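Visitor Operations at Seasonal Attractions
Unit 8: Ticketing, Admission Lines and House Rules

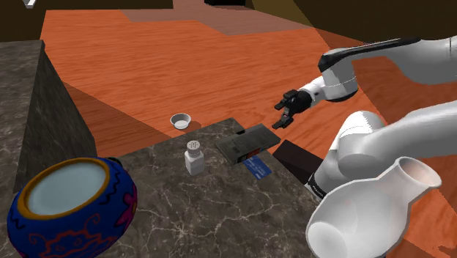 Fig. 1. Countertop with a blue painted pot and a white salt shaker (rendered).

Instructor: Kazimír Doležal
Handout revised March 2023

Reading for this unit: the Wada Mill case file, parts 1 and 2. Bring the case file to class. We will work from the ticket terms on its first page.

1. What a ticket is

A ticket to a seasonal event is a short contract. It tells the visitor what they are buying, when they can use it, and what they agree to by coming in. Most disputes at the gate start with a term that was missing, or one that was printed where the buyer never saw it before paying.

At a minimum, the terms should state:

The date or dates on which the ticket is valid
Which line or entrance it is good for
Whether it can be refunded, exchanged or given to someone else
What happens if the event closes early because of weather
Any age, height or health limits
Grounds for removal from the property

Terms go on the sales page before the payment step. Repeating them in the confirmation email is good practice, but the email alone is too late.

2. Dated and undated tickets

A dated ticket is valid on one night only. It lets the operator cap attendance and plan staff. An undated ticket is easier to sell early in the season, but buyers tend to hold on to it until the last two weekends, and the operator then has to honor tickets it has no room for.

The Wada Mill walk-through sold undated tickets in its first season. On the final Saturday-type peak night (the case file calls these "A nights") the line was still standing at closing time and 153 ticket holders had not been admitted. The operator refunded all of them. The next season every ticket was dated.

Note the difference between "sold out" for a date and "sold out" for a line. If timed entry is gone but general admission remains, say so in those words. Staff who answer the phone should have the same wording in front of them as the website.

3. Throughput

Throughput is the number of visitors who can enter the route in one hour. For a walk-through attraction it depends on group size and the gap between groups.

Throughput = group size x (60 / gap in minutes)

Worked problem. Pokham Fort sends in groups of 8 with a gap of 2 minutes.

60 / 2 = 30 groups per hour
30 x 8 = 240 visitors per hour

Now suppose a narrow stairway inside the fort limits the safe rate to 108 visitors per hour. The stairway sets the rate for the whole route. Sending people in faster only moves the line indoors, where it is harder to manage and may block an exit.

When you plan ticket numbers, use the slowest point on the route and the real opening hours. Leave out the time needed to clear the building at the end of the night - many first drafts forget this.

4. House rules in older buildings

Historic sites have rules that a fairground does not need. Smoking and open flame are the usual ones. Food and drink, large bags, tripods and strollers may also be restricted, depending on floors and stairs.

Write each rule as one sentence. State what is prohibited, where, and what the consequence is. Compare:

Weak: "Guests are asked to be mindful of our no smoking policy."
Better: "Smoking and vaping are prohibited everywhere on the property. Anyone who does either will be asked to leave without a refund."

If the consequence applies to the whole party, the terms must say "party" and the gate staff must be told how to handle a group that arrived together with children.

5. Records

Keep a nightly log with opening time, closing time, visitors admitted, removals and refunds. Plurnance and Tririrel, the two ticketing systems used in the lab, both export admissions by the hour. Neither one records removals, so those have to be written down by the shift lead.

Assignment

Draft ticket terms for Pokham Fort, one page maximum. The event runs at night, mostly outdoors, with the stairway described in section 3. Include a weather term for a summer preview weekend in July as well as the main season. Show your throughput figure and the number of tickets you would release per night, with the opening hours you assumed.

Hand in a printed copy at the start of the next class.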